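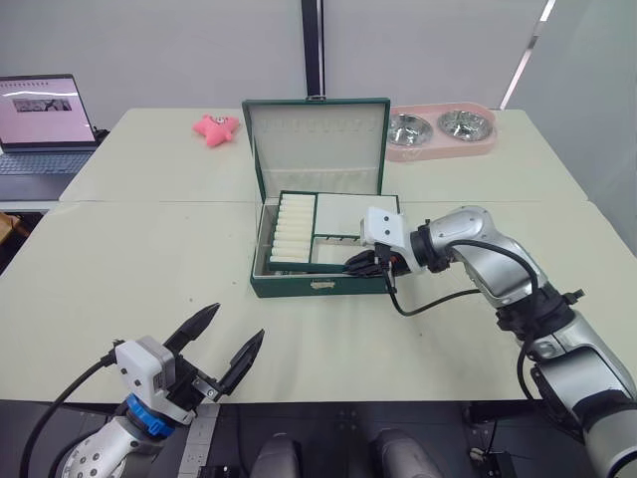 A two-armed robot works at a jewelry box during a handling session.

Flusonholm labs adopt shared rules for recording robot handling work

Three robotics labs in Flusonholm have agreed on a common set of rules for how two-armed robots are run and recorded during household object tasks. The rules were published on September 26, 2023, and apply to all new sessions at the Dunach, Jafarzadeh and Hullness labs.

The document runs to 2 pages and covers table setup, operator breaks, cable checks and the way a finished attempt is labeled. It replaces separate in-house guides that the labs had been using and that did not agree on several points, including what counts as a failed attempt.

Under the new rules, an attempt is marked as a success only if the object ends up where the task sheet says it should and both arms have let go of it. If an operator has to step in by hand, the attempt is kept but gets its own label. Deleting failed attempts is no longer allowed.

"People were throwing out the bad ones, and every lab had a different idea of bad," said Raimonds Ozoliņš, who edited the text. "Now you keep it and you say what went wrong."

Ozoliņš said the labs compared 3,297 older recordings before drafting began. In 300 of them, reviewers from two labs gave the same attempt different labels. Most of the disagreements involved small containers with lids, trays or drawers, where a part had moved but had not come fully free.

Jewelry boxes, pencil cases and sewing kits now have a section to themselves. The task sheet must state whether the lid starts open or closed, which part is to be moved, and which arm is expected to move it. The other arm has to stay clear of the container unless the sheet calls for both. Pushing a part and grasping it are to be logged as separate actions.

Speed is limited as well. With a gripper inside a container, arm speed may not go above the slow setting, and the operator must keep a hand on the stop control. Loose cables at the wrist and elbow are to be checked before the first attempt and again after any change of gripper. A cable that can catch on an object or on the table must be tied back before work goes on.

The rules do not require a bare table. Other household items may stay within view if they are listed on the task sheet and are not moved between attempts in the same set. Where two tables are pushed together, the seam has to be checked for a height difference, and the result noted.

A draft limit of 900 attempts per object was dropped after Hullness objected that some objects wear out much sooner and others hardly at all. The final text asks labs to retire an object when a hinge, clasp or lining is damaged, and to record the attempt at which the damage was first noticed.

Each lab will name one person to review a sample of the others' labels. The first exchange is planned for October. Labs outside Flusonholm may use the text free of charge, and comments can be sent to any of the three labs.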